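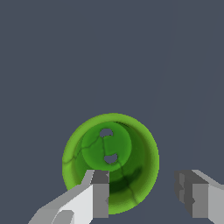
Wortliste Voltau – Küchen- und Haushaltswörter

Stand: Freitag, 11. August 2023

Der Datensatz enthält 2238 Einträge aus dem Voltauer Alltagswortschatz, genauer: aus dem Teil davon, der zwischen Herd, Spüle und Kellertreppe gesprochen wird. Wer Flurnamen sucht, ist hier falsch. Wer wissen will, wie viele Wörter eine Kleinstadt für den Brotanschnitt braucht, bekommt eine Antwort: sechs, und zwei davon gelten in der jeweils anderen Stadthälfte als unanständig.

Herkunft

Grundlage sind die Zettelkästen Koven und Hodžić. Koven ist alphabetisch sortiert, solange man J und I für denselben Buchstaben hält. Hodžić ist nach Räumen sortiert und hat dafür eine eigene Abteilung »Unklar«, die den größten Umfang hat. Die Zettel wurden abgetippt, nicht gescannt. Die Handschrift im Kasten Koven lässt ab dem Buchstaben S stark nach, wir haben dort geraten und das im Feld `sicher` vermerkt.

Dateien

`woerter.csv` – die eigentliche Liste, UTF-8, Semikolon als Trennzeichen
`belege.csv` – Beispielsätze, soweit vorhanden
`korrekturen.txt` – was seit der ersten Fassung vom Juni geändert wurde

Das Semikolon bleibt. Im Kommentarfeld stehen so viele Kommas, dass jede andere Entscheidung fahrlässig wäre.

Felder in woerter.csv

`id` – fortlaufend, mit Lücken. Die Lücken sind gelöschte Dubletten und werden nicht neu vergeben.
`form` – Schreibung wie auf dem Zettel
`norm` – unsere vereinheitlichte Schreibung, über die man streiten kann und gestritten hat
`bedeutung` – hochdeutsche Umschreibung, höchstens 10 Wörter
`raum` – Küche, Keller, Hof, Waschküche, Unklar
`quelle` – K oder H
`sicher` – ja, nein, naja
`kommentar` – Freitext, gelegentlich zu frei

Der Wert `naja` ist kein Tippfehler. Wer mit binären Feldern arbeiten muss, liest ihn bitte als `nein`.

Bekannte Probleme

Das Wort »Täppel« steht je nach Quelle für einen kleinen Becher, einen großen Becher oder den Deckel, der auf keinen von beiden passt. Wir haben alle Bedeutungen behalten. Bei »Schlorre« ist ein Teil der Belege vermutlich einfach Schimpfen über Verwandtschaft.

Lange und kurze Vokale sind im Kasten Hodžić nicht unterschieden, im Kasten Koven unterschieden, aber falsch. Für phonetische Auswertungen ist der Datensatz daher ungeeignet, was bisher niemanden von Anfragen abgehalten hat.

Die Umlaute aus der Juni-Fassung kamen bei einigen Tabellenprogrammen als Buchstabensalat an. Wer noch diese Fassung benutzt: bitte neu laden. Wer sie schon zitiert hat: unser Beileid.

Einlesen

Mit dem Hilfsskript Havivano geht es so:

 havivano lesen woerter.csv --trenner ";" --ohne-unklar

Ohne die letzte Option dauert es länger und man erfährt weniger.

Nutzung

Frei für Forschung, Unterricht und Stammtisch, mit Angabe von »Wortliste Voltau«. Korrekturen nehmen wir gern entgegen, am liebsten mit Beleg. »Meine Oma hat das anders gesagt« ist ein Beleg, sofern der Ort dabeisteht.

Kontakt: über das Formular der Wortliste Voltau | © 2023 Wortliste Voltau | Nach oben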